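Surnel City Council Adopts Revised Ward Boundaries Ahead of April Election

SURNEL, 17 October 2021

The Surnel City Council has adopted an ordinance revising the boundary lines between wards in the Handberg and Gallagher districts. The ordinance keeps the total number of wards at 16 and does not change the number of seats on the council. The revised lines will be used for the first time at the municipal election in April.

The adjustment moves about 400 registered voters. Most of the affected addresses lie between the rail line and the canal, where residential building has continued since the current map was drawn. Voters at all other addresses remain in their present wards and do not need to take any action.

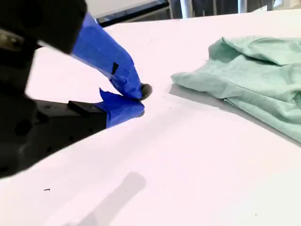 Two gripper fingers wrapped in blue tape over a white tabletop.

Basis for the revision

Under the city charter, the population of any ward may not differ from the average ward population by more than 5 percent. The staff review submitted to the council found that two wards were outside that limit. Handberg East was above it and Gallagher North was below it. The remaining wards were within the permitted range.

The charter directs the council to correct a deviation by the smallest practical change to existing lines. Staff prepared two alternatives. The first would have moved a continuous strip of blocks along the shared boundary. The second would have divided the Handberg district at the main road and required changes to three other wards. The council adopted the first alternative with one amendment, which keeps both sides of Mill Street in the same ward.

The adopted lines follow street centerlines, the canal, and the rail right-of-way. No line passes through a parcel. Where a building has entrances on more than one street, the address on file with the city assessor determines the ward.

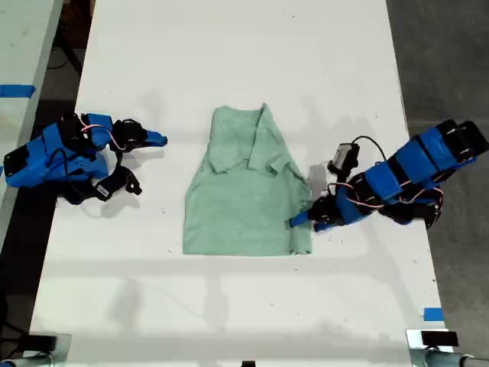 Notice to affected voters

The city clerk will mail a notice to each registered voter whose ward assignment has changed. The notice will state the voter's former ward, new ward, and polling place. It will be sent to the mailing address on the voter's registration record. Voters who have moved should update their registration with the clerk before the registration deadline.

A change of ward does not cancel or suspend a registration. Voters with a standing request for a mail ballot do not need to submit a new one. The ballot issued in April will list the contests for the voter's new ward.

Sitting council members will serve out their current terms in the wards from which they were elected. A candidate filing for the April election must live within the ward as revised on the date the petition is filed. Signatures on a nominating petition will be checked against the revised voter list.
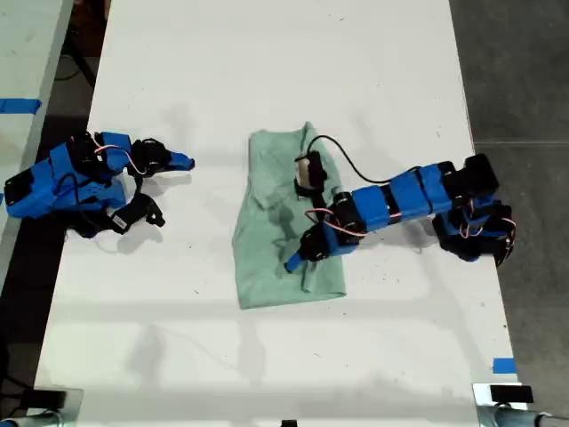 Lorna Petrak
Public Information Officer, City of Surnel

Polling places

The polling place for Gallagher North will move from the former annex to the Reltport Road branch library. The library has level access from the parking lot and a meeting room with a separate entrance, so regular library hours will not be affected on election day. The polling place for Handberg East is unchanged.

Precinct numbers within the two wards will be reissued. The clerk will provide a table matching former and new numbers for use by campaigns, party organizations, and the press. Results from earlier elections will not be recalculated to match the revised precincts.

Maps and records

The adopted map, the legal description of each ward, and the staff review are on file at the clerk's office and may be inspected during business hours. Printed maps are available at the public counter for the standard copying fee. Mapping files can be requested in writing. Requests should state the file format needed and an address for delivery.

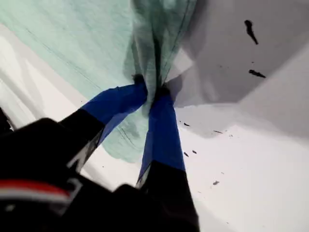
A gripper pinching a pale mint-green cloth.

Errors in an address listing may be reported to the clerk in writing. A report should include the street address, the ward shown in the listing, and the ward believed to be correct. The clerk will reply in writing and enter any correction in the voter list before ballots are prepared. A request to change the boundary itself must be addressed to the city council.

The ordinance does not affect school district, county, or state legislative boundaries.

Media inquiries: Public Information Office, Surnel City Hall

Voter inquiries: Office of the City Clerk, Surnel City Hall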